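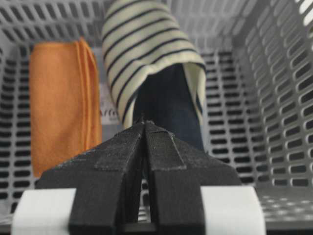

How I shoot a portrait by one window

Stella Shirima asked me how I light my portraits at Clallow, and it's one window and a bit of white card (really!). Turn the ceiling lights off first or you'll get orange cheeks.

1. Sit your person side-on to the window, an arm's length away.
2. Set the ISO to 100. If it's a gloomy March morning, go up to 800 and don't fret about the grain.
3. Focus on the eye nearest to you.

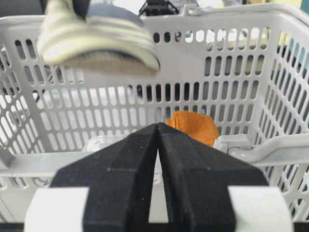

4. Hold the card on the dark side of the face and move it in until the shadow softens. I like mine fairly moody, so I stop early.
5. Keep chatting and keep shooting! I took 228 frames of Stella and kept 9, and most of those came after she'd forgotten about me.

I go through them the same evening, then crop. Next month I'll do the same thing outdoors.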